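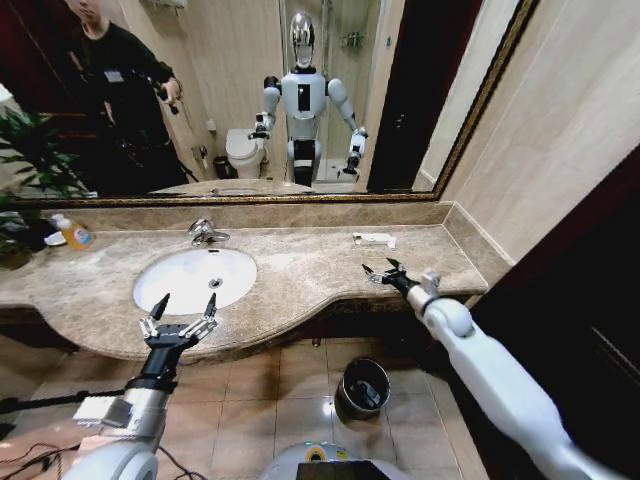 Guest bathroom, both arms over the counter, grippers open.

January, 9:40 p.m.

Spent most of today in the small bathroom and most of the evening on the equipment list, so this will be mostly money.

The list has to go to Wiroj Paisan before the month is out. He wants one page, with everything on it that we plan to buy through the end of summer and a yes or no beside each item on whether it could wait. My first draft ran to three pages. I cut it down tonight and I still have too much on it.

Fingertips first. We go through them faster than I planned for last year. Stone counters are hard on them, and so is the edge of a sink. Darnelex sells them in sets at 76 dollars and that price is holding for now. Last year I budgeted one spare set per arm and had to go back and ask for more, and I did not enjoy that conversation. This time I put down six sets. Wiroj can cut it to four if he wants to, but he should know I will be back in the fall if he does.

The second item is a spare hand controller. We have one. Montri Inthanon has been saying since I started that one is not enough, and he is right. If it gets dropped on a tile floor the whole day is over and we have a robot standing in somebody's bathroom. A new one is 256 dollars. I marked it as cannot wait.

Third is cable sleeve and clips. Cheap, and I keep leaving it off because it is cheap. The thin black wires down by the left arm are still a tangle and I want them bundled before we move to the next house. Montri thinks we can do it with what is in the drawer. I looked in the drawer. We can't. I put it down under Akska, since they sell it by the roll, and rounded up for shipping.

Then the big one. The service visit from Nerkitz is 1,502 dollars if we book it in advance. It covers both arms and the grippers, with parts extra. I called this morning to ask if they would do one arm for half. They won't. The man on the phone was polite about it and said the travel is most of the cost. So it is the full visit or nothing. I would like to do it in spring, before the long jobs, and I wrote that on the sheet. If Wiroj wants to push it to summer I can live with that, but then I want the fingertips and the controller approved right away as a trade.

There was also the Opoku question again. They have a narrower gripper that Montri likes for small things at the back of a counter, like a tube lying near the wall. He made his case at lunch. His point is that on a bathroom counter you are reaching past a faucet and a soap pump and whatever else people keep there, and a slimmer hand would make the planning easier. I don't disagree. But it would mean a new mount, and new fingertips that don't match the ones we stock, and then I am carrying two kinds of spares. I left it off. I told him I would put it at the top of next year's list and he said he would hold me to it. I asked Opoku for a quote anyway so we have a number to argue over.

One thing I had not thought about until today is floor protection. It's glossy tile in there, and we have been rolling in on it with nothing down. The mats we own are too wide for a bathroom with a shower and a toilet in it. A narrow set is 130 dollars and folds up. I added it as an item that could wait, then went back and changed it. One chipped tile in a rented house would cost more than the mats do.

I keep wanting to add a second battery pack and I keep taking it off. The days are not long enough yet to need it. If we go to two rooms a day I'll ask for it then, and I have a line in my notes so I don't forget.

So the page now has fingertips, controller, cable stuff, mats and the service visit. Five lines. Only one of them is marked as can wait, and that's the service visit, and only as far as summer. I don't know how Wiroj will take a list where almost everything is urgent. Last time he sent it back with question marks in the margin — no words, only the question marks — and I had to guess which part he was asking about. I'll put a sentence next to each price this time.

Tomorrow I need to call Akska when they open and get the shipping in writing. Also check whether the Darnelex price includes the screws. Last year it didn't.

Bed. Back in the same bathroom at eight.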